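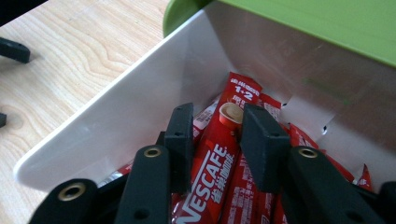
Category: Research Methods > Manipulation > Data Collection

Ostosby_Lab
Members are invited to comment on our August result. We trained one policy on 1,000 hand-held gripper demonstrations of a single task, taking one packet from a full box, and a second on 400 chosen for variety of grasp angle. The smaller set performed better on packets lying against the wall.

drutska_m
I would question the comparison. Were both sets recorded by the same operators? If the 400 came from the more practised people, the angle may explain very little.

Ostosby_Lab
The same 2 operators recorded both. Each wore a gripper on either hand, as in our usual arrangement.
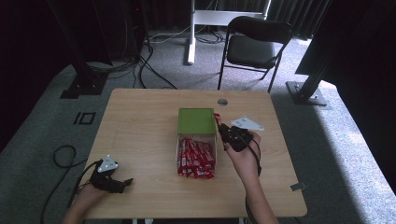 Two-handed set-up, right gripper holding one item beside the green lid.

Lyle Doucet
We saw the opposite at Lavano with 2,647 demonstrations. Volume won on every item with a glossy wrapper. I do not accept that variety alone accounts for your result.

drutska_m
Did you filter out failed grasps, Lyle? Sakamoto's group kept theirs in.

Lyle Doucet
We removed them.

Ostosby_Lab
We retained ours. We shall repeat the training without them and post the figures in this thread.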